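Wenport Countertop Notes

A small dataset about where kitchen tools go when someone puts them away. It holds 528 records, each one a utensil holder, what was standing in it and which compartment it was standing in. Alvar Aasen maintains it, mostly on Friday evenings.

Why

Every kitchen has a system, and the system is usually "left side until it jams." I wanted to write that down properly.
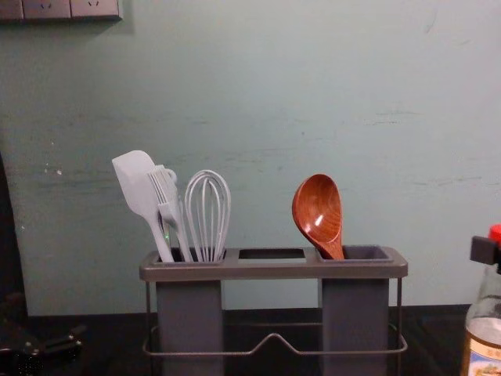 Each record has 8 fields. The ones people ask about:

holder_id - one per holder, kept even if it moves to another counter
slot - left, middle or right, from the side you cook on
tool - spatula, whisk, spoon and so on
material - leave blank if you'd be guessing
neighbors - anything standing next to the holder

An empty slot gets its own line with tool set to "none." Please don't skip these. The middle slot is empty more often than its designers must have hoped, and I'd like the numbers to show it.

Naming

Spoon and ladle are separate labels, in theory. In practice a deep wooden bowl on a stick has caused 180 comments in the tracker. If you can't decide, use spoon_or_ladle and get on with your life.
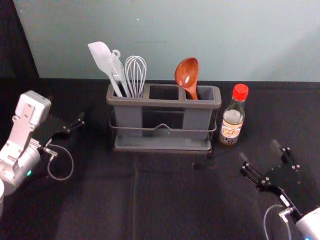
Bottles, jars and salt go under neighbors, never under tool, however long they've lived there. The Heresden batch was labeled before this rule and still has pepper mills filed as utensils. A fix is planned for September.

Loading

Run mindeo_load.py from the top folder. It wants the file wikstrom_slots.csv and complains if you rename it.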